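Selling a box of cookbooks and decor books – flat price or one at a time?

I have 48 hardcovers to clear out before we move in December, mostly home style and cooking. The used book store on Brimcombe offered me $98 for everything. Is that fair, or should I list them myself? One stack so far: 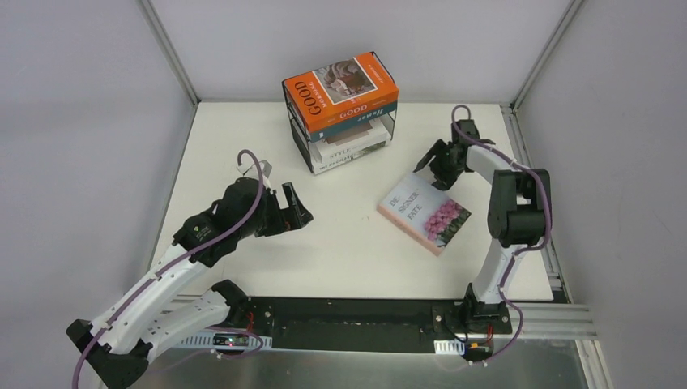
Orker
Take the $98. That comes to a little over two dollars a book, and stores here usually pay less than that for decorating titles because they date fast. I listed 300 books online over one winter and a lot of them sold for less than the postage. Heavy hardcovers are the worst for that.

Pratel
Depends what you have. Check the copyright page on each one before you say yes. First printings and signed copies can be worth pulling out, and so can anything from a small regional press. Look up what copies have sold for, too – asking prices mean nothing. I would spend one evening on it, keep back the four or five best, and let the store have the rest. They may lower the offer a bit.

Ng
library sale takes them too, you get a receipt for taxes

Orker
Only helps if you itemize. And call first, ours stopped taking cookbooks in the spring and I had to carry two boxes back to the car.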